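January 30, 2024. Glaze notebook, still on the tin white for the Kwofie plates.

Right, where was I. Last entry ended with me sulking about pinholes, so I'll pick up there. The second bucket had them too, worse on the foot side, and Kwame Aryee reckons I'm closing the kiln up too early and trapping whatever's still gassing off in the body. He's probably right (he usually is, and he's quite nice about it). So on the last firing I left the top bung out well past my usual point and held for longer before the climb. Three tiles on the middle shelf, three on the bottom. Middle ones came out lovely! Bottom ones still pitted, but smaller pits, more like pinpricks than craters.

I also sieved twice this time. I know, I know, Aba has been telling me to do that since December. There was a surprising amount of gritty muck left on the mesh the second time round, and I'd have sworn blind it was all through. Tin goes lumpy if you so much as look at it sideways. I've started slaking it overnight in a jam jar with a bit of warm water before it goes anywhere near the bucket, and it breaks up much better. 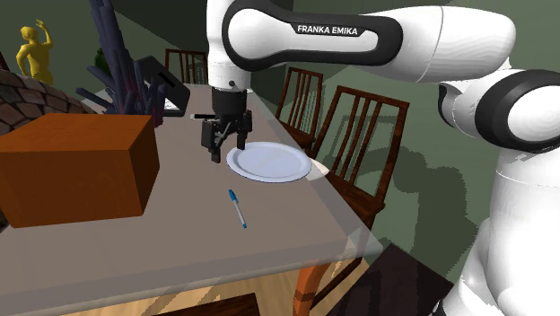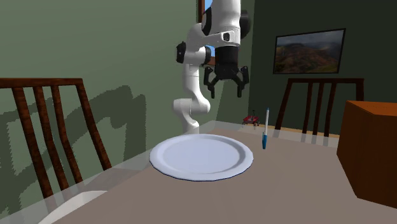
Glaze notebook, vol. 3, p. 300

Thickness next. I've been dipping for a slow count and it's too much on the rims, it creeps back when it melts and leaves a bare line like a receding tide. Tegan Katene pours the insides and dips the outsides upside down, which looks like a faff but gives her a far more even coat. Tried it on two seconds from the shelf. Made a dreadful mess of the first, all drips, and the second was good enough that I'd have sold it. Need bigger tongs. The ones in the drawer leave a mark the size of a pea and I'm sick of dabbing it over with a brush.

The blue. Hubert Wieser gave me a twist of his old cobalt mix to try over the white and it bled something awful, fuzzy edges on every line. I quite like it on the leaves, hate it on the lettering. Going to cut it with some of the white glaze itself and see if it sits still. If that fails I'll ask Ye-ji Gil how she gets hers so crisp, although I suspect the answer is being better at brushwork than me.

Crazing: none so far on the middle shelf tiles, and I've had one in and out of the freezer and then under boiling water. Will leave it on the windowsill and keep listening for pings.

To do before the next firing:
Wash the bottom shelf and put fresh batt wash on it
Order more tin, wince at the price
New cones, the box is down to the dregs
Label the buckets PROPERLY, Kwame nearly used the clear

Kiln's still too warm to open as I write this. Going to get my tea and leave it alone.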